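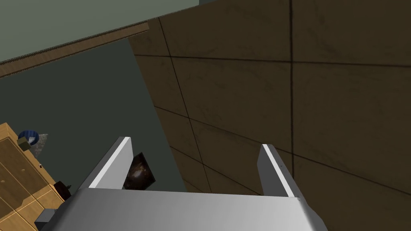 Can you run an open day on the simulator alone, with the real arm switched off?
You can, for most of the day. Visitors will put up with a screen if they get to hold the controller, and the arm can come out for a short slot at the end when there are enough of us to stand around it.

Open day, 24th January

Doors at 9. First visitors were at the doors well before that and had to be fed biscuits meant for the afternoon. Sabina on the desk, Bořivoj on the sim station, Přemysl on the real arm (parked, power off, looking noble). Me drifting between them with a roll of tape, as usual.

Sim station ran the cluttered room, wrist view on the big screen, controller on the long cable. I had argued for the clean tabletop with the cubes. Bořivoj argued that people see a cube get picked up and go home. He was right and has mentioned it since.

What people did with it:
- Drove straight at the tiled wall. Nearly everyone. There is a whole room in there and they want the wall.
- Asked why the fingers don't close. They were pressing the wrong trigger. The label on the controller has worn off, see below.
- Went for the bowling ball. The gripper doesn't open anything like wide enough, and saying so in advance only encouraged them.
- Asked if it was a game. Sabina's answer was "a bad one", and after that we had a line.

Wrist view confuses adults more than kids. Adults want to see the whole robot and keep looking for it at the edge of the screen. Kids just take it that they are the hand now. One boy drove the entire approach lying on the floor with his chin on the controller and did better than I do. Tatiana wants a second, wide view next to it for the next one. I think that would help, though the frame rate was already sulking with one.

Scene reset

Kaja wrote a reset on Thursday night that puts all the loose objects back where they started. It worked on everything except what was being held at the moment of reset, which came back inside the gripper. Very popular. Several people asked to see it again. Kaja has asked me to write down that this is a bug.

Seed 1434 is the layout we used all day. Please don't "improve" it before March; the talk is written around it.

The dish

We had one planned task with a proper script: come in low, line the left finger up with the rim of the big white dish, close, lift. It's a nice task because the audience can see what you are trying to do. The dish sits tilted, with the bowling ball behind and partly under it, so you have to think a bit about the angle. Bořivoj did it cleanly in rehearsal. In front of people he talked while driving, which he can't do, and spent most of the slot nudging up to the rim and backing off again while explaining grasp planning.

A man from Rastport asked, quite politely, if the robot was nervous.
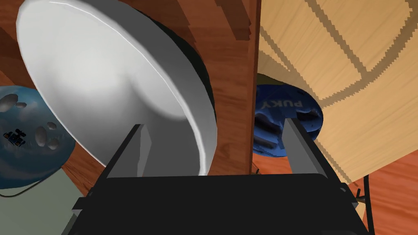
Real arm, last half hour

Přemysl powered up after the second talk. Everybody moved over at once and the sim station was suddenly very lonely. He ran the handover demo with the foam block. Watched by 8 people at a time inside the tape, rest behind it, which mostly held. The arm did the same slow careful thing it always does and got applause. A person could get bitter.

Good question from a teacher: does the thing that works on the screen work on the arm? I said often, and then had to say what often means. My answer went on too long. Short version for next time: the motion carries over well, the contact less well, and surfaces are where we get embarrassed. Tatiana says to leave out "embarrassed".

Two people from Indden stayed behind to ask about the Kaczmarczyk controller and whether we would lend it. We would not. Sabina took their details and was much nicer about it.

Things to fix

Trigger label on the controller. Paint pen this time, tape peels.
Reset while holding (Kaja).
Big screen goes to sleep if nobody touches the laptop. It did this during the welcome, on the word "reliable".
Handouts: printed 100, ran out before lunch, then found a full box of the old Brirnudix ones under the desk. They have the wrong room number on them. We gave them out anyway, so expect strangers in the print room.
Bořivoj to pick either driving or talking.
Long cable: someone wheeled a stroller over it. Seems fine. Check it on Monday before trusting it.
Biscuits, more.

Left the sim station set up with the log still open. Don't shut that laptop down, I haven't copied the runs off yet.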